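Semwood Community Laundry: monthly safety check, November
Checked by Theda Stüber

Dryer lint filters: OK. Spotless, all of them, well done early shift!
Hoses and taps: OK. No drips anywhere.
Fire exit: OK. Opens with one push (lovely new hinges from Ehlers).
Extinguisher: OK. Needle in the green.
Floor mats: ACTION. Corner curling by dryer 5, Malte Ostermann to tape it down.
Folding tables: OK. No sharp edges, nothing wobbles.

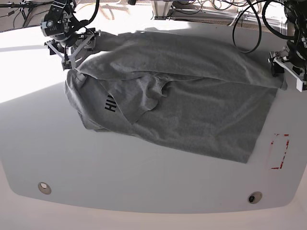 Grey T-shirt on the white folding table.

First aid box: ACTION. Plasters low, please order.
Lights: OK. So much brighter with the new tubes!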